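Brick Library sorting group: notes from our monthly meeting
2022-06-30
By Shiyu Xu

I'm on minutes again, so you're getting them my way. If I've put words in your mouth, tell me and I'll fix them before the next one goes out. We met in the back room at Mathebula Hall and started late (parking!).

1. Last month's notes

Read and agreed, with one correction. I wrote that the Irkari school had returned its set complete. It came back complete apart from the baseplate, and I've changed that.

2. Where we are with the big donation

The Grusteck donation is 2,000 bricks, going by the label on the crate, and we've now washed and dried 600 of them. I thought that sounded pretty good until I did the math on the rest. We talked for a while about mesh bags in the washing machine versus a tub in the sink. I'm a tub person and said so. The bags are quicker, but the last batch came out with water sitting inside the bricks and it took two days on towels to get rid of it. Agreed: tub for anything 2x4 or bigger, bags for the small stuff.

We also had a grumble about the crate itself, which has no handles and weighs a ton. I'll ask at Grusteck whether they want it back. If they don't, I'm in favor of never lifting it again.

3. Greens

This took up most of the evening, and I enjoyed it more than I probably should have. Do we sort green by shade, or is green just green? The Situsa kids' club builds from printed plans that call for lime in one spot and regular green in another, and they've asked us twice to keep the two apart. On the other side, it slows everything down, and under the old ceiling lights in the hall I can hardly tell one from the other anyway.

We went back and forth and ended up with this:
- Lime and medium green get separated from now on.
- Anything we can't agree on in five seconds goes in with the medium.
- Size comes second. 2x4s together, 2x2s together.
- 1x1s go in a lidded tub, because they vanish.

I also asked for bricks to be checked on the underside before they go in a bin. Old stickers and bits of clay like to hide up between the tubes, and you'll never spot them with the studs facing you. There was some eye-rolling, but it passed.

4. Bins and table

The slatted bins are staying. I'd wondered about swapping them for solid ones, but the slats let air through and you can peek in without unstacking anything. They live on the left side of the table so the middle stays open for spreading bricks out. Please don't park coffee there, me included.

The white top is great for seeing color and terrible for hiding dirt, so it gets a wipe with a damp cloth at the end of each session.

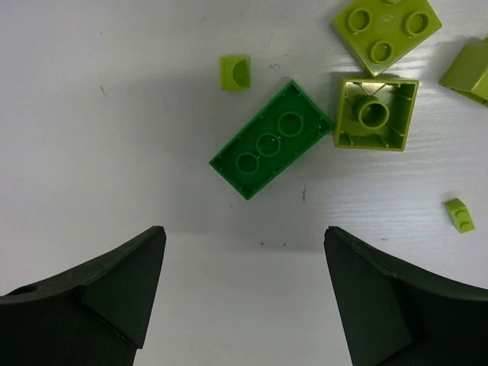 Greens on the white top, and the bins over at the left of the table. 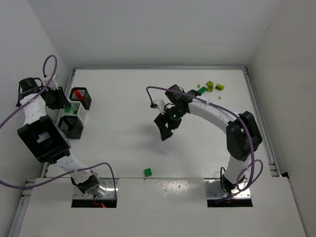

5. Lending kits

We have 15 kits promised for October and 8 of them are packed. The rest are mostly waiting on wheels and windows, which always run short. I suggested we send a kit out with a note saying what's missing instead of holding the whole thing back. General agreement, although the Situsa club will want theirs complete, so that one gets packed last with whatever turns up in the Grusteck crate.

Kit lists are going on one sheet of paper, large print, taped inside the lid. I'm doing those this week.

6. Anything else

We need more towels. Old ones are fine, the rattier the better.

Someone left a blue umbrella on the coat hooks. It's still there.

To do before next time: me, kit lists, the crate question and labels for the two greens. Everybody else, towels.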